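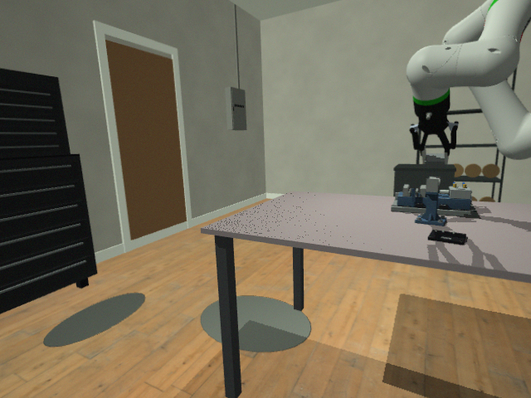 Storage habits in small repair shops have received little study. We asked how workers in Hamel look for a hand tool they do not use every day. Many kept such tools in a drawer cabinet near the door — a black one with long grey handles is typical — and none of the drawers had labels.
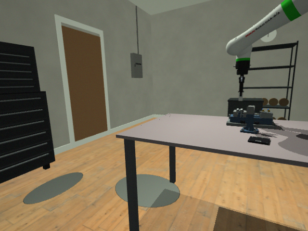
Do labels shorten the search? In our trial they did, but mostly for new workers.

The trial took place in two shops, Driltia and Clultel, and gave 413 searches.
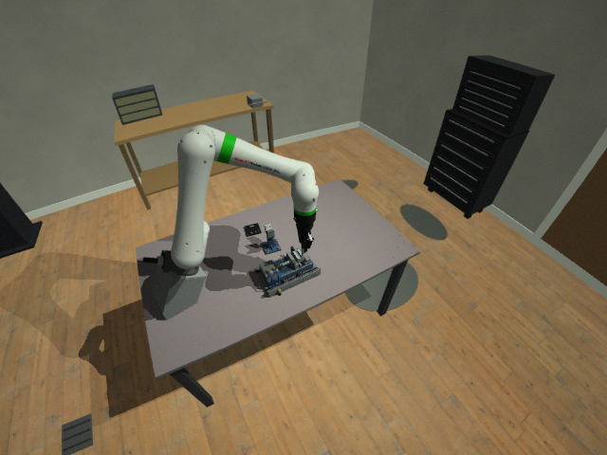

Figure 2. Room with plank floor and work table.

Searches longer than 300 seconds were left out. Of the remaining ones, 55 ended in the wrong drawer first, and the older workers

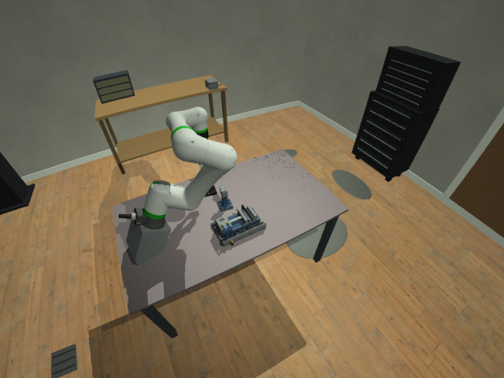 often explained this by a habit from a former shop. Charpentier reports the same for Erport.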